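La chambre du deuxième

L'hôtel fermait en octobre et rouvrait en May. C'est du moins ce que disait le panneau de l'entrée, où le mois était resté en anglais parce que le premier propriétaire l'avait peint lui-même et que personne n'avait voulu y toucher.

J'y suis arrivé par le car de Hustau, avec une valise et un carton de livres. Ma mère avait travaillé là avant ma naissance. Elle était morte à la fin de l'hiver et m'avait laissé un appartement à vider, une voiture qui ne démarrait plus et un carnet où elle avait noté, année après année, le niveau du lac de Skistum. Une ligne par jour. La dernière disait 983, sans unité, et je n'ai jamais su ce qu'elle mesurait exactement.

La réceptionniste m'a demandé combien de nuits je restais. J'ai dit cinq. Elle a écrit six dans le registre, puis elle a poussé la clé vers moi.

– Le car ne passe pas le jour où vous voulez repartir, a-t-elle dit.

Je n'ai pas discuté. La salle à manger sentait la cire et le café. Sur le buffet, il y avait une boîte de biscuits Maltetti avec des cartes postales dedans, toutes vierges. J'en ai pris une en montant.

L'escalier était raide et la rampe avait du jeu. Au deuxième, la porte de la chambre était ouverte. J'ai posé le carton dans le couloir et j'ai attendu un peu avant d'entrer.
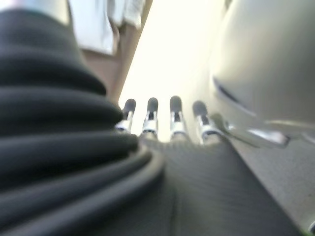
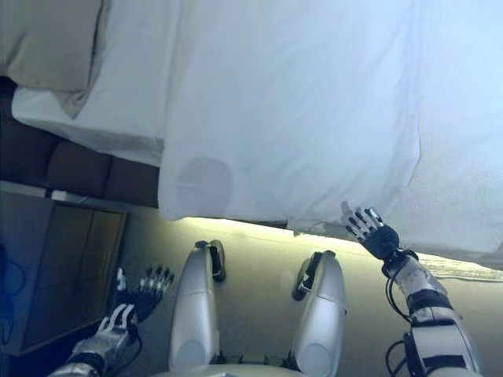
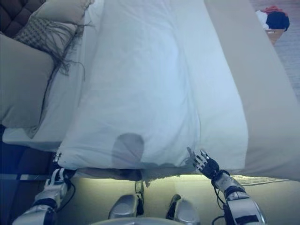 Temps de lecture : 4 minutes

Ma mère parlait rarement de cette époque. Elle disait qu'elle avait fait les chambres pendant trois saisons, que la paie était correcte et qu'on mangeait bien. Quand j'étais enfant, elle m'avait appris à plier un drap à deux, en marchant l'un vers l'autre, et elle tirait toujours un coup sec avant le dernier pli. Je croyais que c'était un jeu. J'ai compris bien plus tard qu'elle se dépêchait.

J'ai dormi tout l'après-midi. Vers sept heures je suis descendu au lac avec le carnet. Le ponton était plus court que je ne l'imaginais. Au bout, une règle graduée était vissée sur un pieu, avec le nom du fabricant, Pandey, en lettres presque effacées. Je me suis mis à plat ventre pour lire le chiffre. L'eau bougeait et il fallait choisir entre deux traits. J'ai choisi celui du bas.

Un homme pêchait un peu plus loin. Il m'a regardé écrire.

– Vous remplacez la dame ? a-t-il demandé.

J'ai répondu que je ne savais pas de quelle dame il parlait. Il a fait un geste vers l'autre rive. Une femme venait tous les ans, disait-il, à la belle saison, et elle se couchait comme ça sur les planches. Elle logeait à l'hôtel. Elle apportait son sandwich.

Ma mère m'avait toujours dit qu'elle passait cette semaine-là chez sa cousine.

Je suis resté assis jusqu'à ce qu'il range ses lignes. Il m'a souhaité bonne nuit et il est parti par le chemin des vaches. Il faisait encore clair. J'ai relu les pages une par une, en remontant, et j'ai vu ce que j'aurais dû voir dans l'appartement : sept jours par an, l'encre était bleue. Le reste du temps elle était noire. Les chiffres en noir, elle avait dû les recevoir par téléphone, ou les recopier quelque part, ou les inventer.

À l'hôtel, la réceptionniste mangeait une soupe derrière le comptoir. Je lui ai demandé si elle avait un stylo bleu. Elle a fouillé dans le tiroir et m'en a donné un, puis elle a remis le bouchon du sien.

– Elle me le rendait toujours en partant, a-t-elle dit.

Je suis remonté. J'ai recopié le chiffre du jour sous celui de ma mère, et j'ai laissé la fenêtre ouverte pour entendre le lac.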